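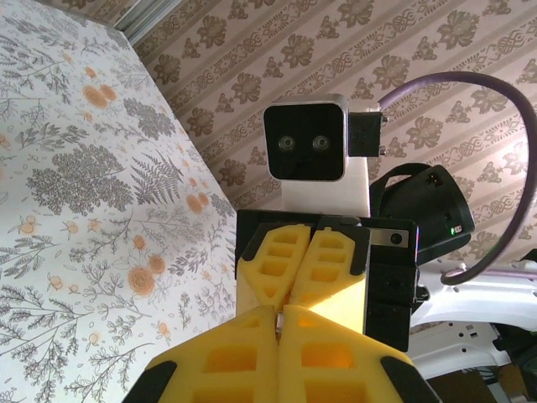
Zwei Greifer mit gelben Schaumstofffingern, einander zugewandt

Forum > Lernbaukästen > Elektronik und Programmieren > Jodico

Thema: Jodico Basiskasten startet beim Anlaufen der Motoren neu

**tiefpass_k**
11. Jan. 2021

Hallo zusammen,
der Kasten stand seit Weihnachten unauffällig beim Sohn auf dem Schreibtisch, Lampe, Summer und Tasterübungen liefen durch. Seit dem Umbau auf das Fahrgestell startet das Controllerboard neu, sobald beide Motoren gleichzeitig anlaufen. Einzeln laufen sie.

Aufbau: Jodico Basiskasten, Motortreiber Plellen, Batteriehalter mit 4 Mignonzellen (NiMH, frisch geladen), Firmware Build 1458. Programmiert wird in Ludeck, also per Blöcke. Am USB-Netzteil tritt der Fehler nicht auf.

Ist das Board defekt oder ist das konstruktionsbedingt?

**Wickelkern**
Spannungseinbruch. Treiber und Board hängen bei dem Kasten an derselben Schiene, der Anlaufstrom zieht sie herunter und die Unterspannungserkennung löst aus. Elko über die Versorgung am Treiber, möglichst nah an den Klemmen, Polung beachten.

**Oldřich Doležal**
Der Elko behandelt das Symptom. Bei NiMH liegt die Spannung von vornherein niedriger als bei Alkali, und der Regler auf dem Board hat dann kaum noch Reserve. Sauber ist eine getrennte Versorgung: Motoren an den Batteriehalter, Board an eine eigene Quelle, Massen verbinden. Der Treiber hat dafür den Jumper neben der Schraubklemme, der muss ab.

**Wickelkern**
Der Kasten ist für Kinder. Eine zweite Quelle auf dem Fahrgestell bedeutet mehr Gewicht, einen zweiten Schalter und eine zweite Stelle, an der falsch gepolt werden kann. Mit Elko laufen hier 2 Kästen in der Schul-AG seit Juni ohne Reset.

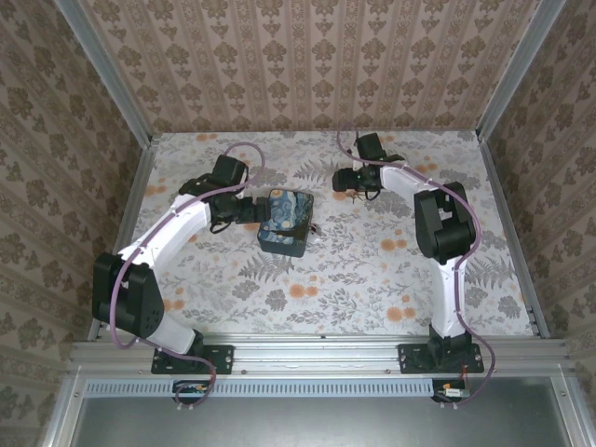 Dose mit Sternennachtmotiv zwischen zwei Roboterarmen

**tiefpass_k**
Nachtrag, gestern Abend gemessen: Im Leerlauf ist die Versorgung stabil. Beim Anlaufen bricht sie kurz ein, das Multimeter ist für den Minimalwert zu träge. Ein Oszilloskop habe ich nicht.

Die Leitung vom Batteriehalter zum Board habe ich beim Umbau verlängert, sie ist jetzt 40 cm lang. Dünne Steckbrückenlitze, zweimal gesteckt.

**Lionel Aubert**
Dann würde ich dort anfangen und vorerst weder einen Elko noch eine zweite Quelle einbauen. Übergangswiderstand an zwei Steckstellen plus dünne Litze reicht als Erklärung vollkommen. Leitung kürzen, dickeren Querschnitt nehmen, direkt in die Schraubklemme. Danach noch einmal testen, und immer nur eine Änderung auf einmal.

Zusätzlich in Ludeck die Motoren versetzt starten: erst links, kurzer Warteblock, dann rechts. Das Fahrzeug zieht beim Anfahren leicht zur Seite, für den Test ist das egal.

**Oldřich Doležal**
Versetzt starten ist als Diagnose brauchbar, als Lösung nicht. Sobald ein Rad blockiert, fließt wieder der volle Strom. Die Leitung ist ein guter Punkt, den hatte ich überlesen.

**mona_lötet**
Hat jemand geprüft, ob die Unterspannungsschwelle in Build 1458 dieselbe ist wie vorher? Bei mir kam der Fehler erst nach dem Update, am Aufbau war nichts geändert.

**Wickelkern**
Ist mir nicht bekannt. Im Änderungsprotokoll steht dazu nichts. Alte Firmware aufspielen und vergleichen - alles andere ist geraten.
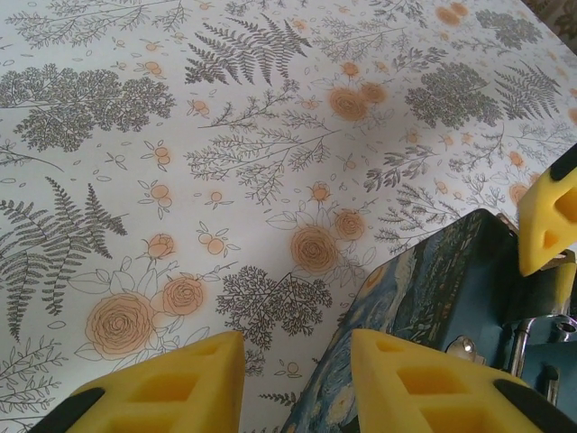
Rosenmuster, unten rechts Greiferfinger und die blaue Box

**tiefpass_k**
Rückmeldung: Leitung auf die ursprüngliche Länge gebracht, direkt verschraubt. Auf glattem Boden kein Neustart mehr. Auf Teppich noch gelegentlich, beim Wenden auf der Stelle. Elko ist bei Sæther bestellt. Die Firmware lasse ich vorerst, wie sie ist.

Kommentare (3)

ralf_r: Gleicher Fehler, gleiche Ursache. Bei mir war es eine ausgeleierte Buchse am Batteriehalter.

Juttas_Werkbank: Den Jumper am Plellen bitte nur abziehen, wenn die zweite Quelle auch angeschlossen ist. Sonst tut sich nichts und man sucht an der falschen Stelle.

mona_lötet: Alte Firmware getestet, Neustart tritt auch dort auf. Verdacht gegen das Update ziehe ich zurück.

Kontakt | Impressum | © Baukastenforum | Nach oben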